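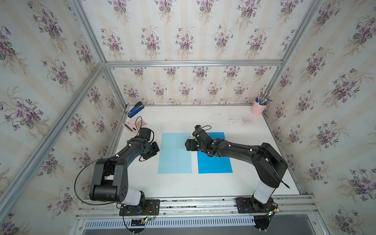
4 min read

Flakico Releases Washable Wallpaper Adhesive for Rental Housing

Duvska — Flakico, a maker of pastes, primers and fillers for interior walls, has released a wallpaper adhesive that lets paper be removed with warm water and a sponge. The product, Protimis, ships to trade customers in March and will reach retail stores later in the spring.

Protimis is a ready-mixed starch and cellulose paste. It is applied with a brush or roller to the wall or to the back of the paper, depending on the type of paper being hung. Once dry, it holds the paper under normal indoor conditions. When the paper is scored and soaked, the paste swells and releases within 3 minutes on a sealed wall. Bare plaster takes longer and should be primed before hanging.

The product was developed for landlords, property managers and decorating contractors who work in housing that changes hands often. In such housing, wallpaper is commonly avoided. Conventional pastes can pull the paper face off drywall when the covering is stripped, and the wall must then be skimmed, sanded and sealed before it can be finished again. The cost of that repair is frequently higher than the cost of the wallpaper.

"Contractors told us that hanging was never their main complaint," said Barış Sezer, head of product development at Flakico. "They were losing a day at the other end of the job, fixing drywall that had been sound before the paper came off. We started with removal and worked backward to the bond strength we could afford."

Testing

Flakico tested the adhesive on 3,617 panels over the course of the development program. The panels covered painted drywall, primed drywall, sealed plaster and previously papered surfaces that had been stripped and washed. Each panel was hung, conditioned, and then stripped by the same written procedure. Panels were inspected for torn drywall facing, lifted paint and paste residue.

Paste residue was the most common defect in early batches. It showed up as a faint gloss under new paint, mainly near the seams, where installers tend to apply more material. The final formula has less starch than the early ones and a slightly higher water content. This lengthens the drying time but leaves a film that rinses off with a second pass of clean water.

Seam lifting was measured separately. Narrow stripes and other vertical patterns make an open seam easy to see, and papers of this type were used for most of the seam work. Panels were moved between a dry room and a humid room and checked after each change. The release formula was accepted only after the seams stayed closed through the full cycle on standard-weight paper. Heavy embossed papers did not pass, and Flakico does not recommend Protimis for them.

Willems, a decorating contractor based in Duvska, used the adhesive in occupied apartments during the final stage of the program. Its crews hung paper in bedrooms, hallways and one stairwell, and returned later to strip selected walls. Their comments led to two changes. The paste was made thicker so that it would not run from a loaded roller, and a pale blue tint was added so that missed areas could be seen before the paper went up. The tint fades to clear as the paste dries.

Use and limits

Protimis is suitable for paper-backed and nonwoven wallcoverings of light or standard weight. It can be used on sealed plaster, primed drywall and sound painted walls that have been washed and allowed to dry. Gloss paint should be sanded to a dull finish first. The adhesive should not be used in shower areas, behind cooktops, or on exterior walls with known damp.

For nonwoven coverings, the paste is rolled directly onto the wall in a band slightly wider than the strip being hung. Paper-backed coverings are pasted on the reverse, folded paste side to paste side, and left to rest for the time stated by the paper manufacturer. Strips can be moved on the wall for several minutes after contact. Seams should be closed with a soft roller — a hard roller squeezes out too much paste and weakens the edge.

Excess paste on the face of the paper should be wiped away with a damp sponge while still wet. The room should be kept at normal temperature until the wall is dry. Fans and space heaters should not be aimed at fresh paper.

To remove the covering, score the surface lightly, apply warm water with a sponge or sprayer, wait, and pull from a bottom corner at a low angle. Vinyl-coated papers must be scored more closely, as water cannot pass through the coating. Rinse the wall with clean water and let it dry overnight before painting or repapering. No chemical stripper or steamer is needed.

Packaging and supply

Protimis is sold in 2 sizes, a small tub for single rooms and a large pail for contractors. Both have a resealable lid. Opened containers should be stored above freezing and used within the season. Paste that has frozen separates and cannot be recovered by stirring.

The first production run is 3,000 pails, all of which are assigned to trade distributors. Retail tubs will follow from the same line once the trade order has been filled. Flakico makes the product at its Duvska plant, on equipment previously used for its powdered pastes. The powdered range stays in production and is still the company's recommendation for heavy papers and for walls where removal is not a concern.

A technical data sheet, a safety data sheet and a one-page hanging guide are available on request from the company's trade desk. Contractors who want to test the adhesive on a specific wallcovering can send an offcut for a bond and release check. The check uses a sample large enough to include one seam. Results are returned in writing with a recommended primer and application method.

Flakico will run hanging and stripping demonstrations for trade customers at the Duvska plant during March. Sessions begin at 9 a.m. and include time for attendees to work with their own papers. Places are booked through the trade desk.

About Flakico

Flakico makes adhesives, primers, fillers and surface preparation products for interior decorating. It supplies contractors, distributors and retail stores, and provides technical support on wall preparation and wallcovering installation.

Media and trade inquiries: Flakico trade desk, Duvska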